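Support ticket - Andevel activity walker
Status: closed
Customer: Tumaini Mushi
Handled by: Kulsoom Siddiqui, Pawlak toy support

Problem as reported: The lights on the front panel come on, but the music stops after the first few notes. Then the walker is silent until I switch it off and on again.

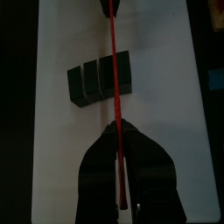
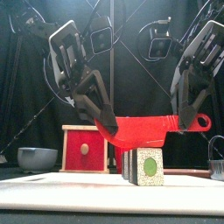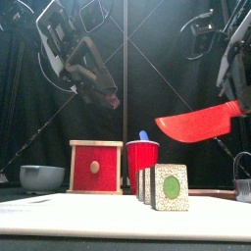
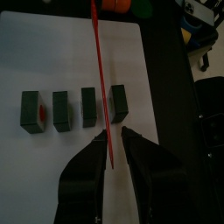 Pictures 2 and 3: both arms over the tabletop.

Kulsoom Siddiqui, 9:40
Hello, thank you for writing to us. Could you please tell me which batteries you are using, and in which position the volume switch is? It is the small slider under the handle with three positions.

Tumaini Mushi, 10:15
The batteries are rechargeable ones, charged last night. The slider is in the loudest position. My daughter received the walker in July from her aunt in Kaltthorpe and it worked well for more than 30 days. I did not change anything except the batteries.

Kulsoom Siddiqui, 10:32
Thank you, this is useful. Please try these steps in the same order:

1. Switch off the walker and take out all batteries.
2. Wait 2 minutes.
3. Look at the metal springs. If you see white powder, clean it with a dry cloth.
4. Put in new alkaline batteries, all of the same kind.
5. Move the slider to the lowest volume and press the star button.

Tumaini Mushi, 13:05
I did all steps. There was no powder. With alkaline batteries on low volume the song plays until the end. On the loudest position it stops again, but later than before - almost at the end of the song. I repeated it several times and the result was the same.

Also I noticed that when I fold the walker down for floor play, the loud volume works without a problem. Only standing up it stops. Maybe this helps you.

Kulsoom Siddiqui, 13:48
Yes, it helps very much. The wire to the speaker passes through the hinge, and I think the plug is not fully pushed in. I do not ask you to open the panel, the screws there are not made for home repair. I would like to send you a new front panel. It clicks on from the top and you do not need tools. The part number is 400-49. Could you confirm the delivery address?

Tumaini Mushi, 14:20
The address is the same as on the order, in Nostmont. Do I need to return the old panel? And can my daughter use the walker until the new one comes?

Kulsoom Siddiqui, 14:31
You do not need to return it. Please keep the walker switched off until you change the panel. She can still push it, the wheels are separate from the electric part.

Tumaini Mushi, 11:10
The panel arrived this morning. I clicked it on and now the music plays on the loudest position, standing and folded. The volume is a little too loud for me, but my daughter is satisfied. You can close the ticket.

Resolution: front panel replaced under warranty.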